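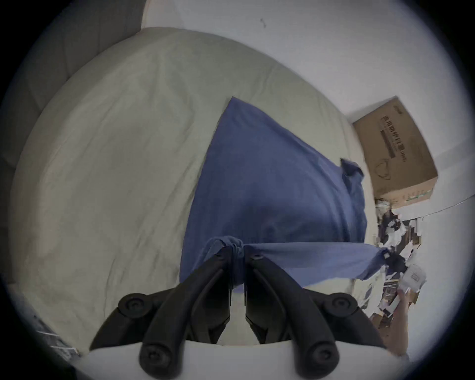 Stellan Torvik does not like to be called a composer. He has released two albums under the name Nuson, and on both of them the credits only say "played and recorded by". When I ask him about it, he looks at his tea for a long time.

"A composer knows where the piece is going," he says. "I sit with the synthesizer until something stays in the room. Then I press record."

We meet in Wirnlow, in the small apartment where most of the new album, Manismont, was made. It comes out on 2025-06-14 and has nine tracks, one more than he planned. The last one was added after the mastering was already booked, and he had to call the engineer, Söderlund, and ask for one extra day.

"He was not happy with me," Torvik says. "But he listened to it in the evening and in the morning he wrote only one word – 'yes'."

The music is slower than on his debut. The drum machine, which was so present before, comes in only on the third track, and even there it is played very softly, almost like somebody knocking on the neighbor's door. In its place there are long organ tones, tape noise, and for the first time his own voice. I wanted to know why he waited so long with singing.

"I was singing in a choir for eight years as a child, and there you learn to disappear," he says. "You must sound like the person beside you. When I heard myself alone on a recording, I thought it was a mistake in the cable."

The words came late and they are few. In one song he repeats a bus timetable from the village of his grandmother. In another he hums, and the text was written down but never used. He still has the paper, he tells me, and he will not show it.

The first record was printed in 500 copies, and 408 of them were sold by himself, at concerts and by mail. He remembers packing them at night and writing a short greeting in every one. For Manismont he has a small label to help him, and he seems a little sad about that.

In the fall he will play a few concerts, alone, with two keyboards and the old tape machine. I ask if the machine can survive the travel.

"It stops sometimes," he says. "Then I play the piano part until it wants to start again. Once it was eleven minutes, and a woman asked me afterwards which album that song is on."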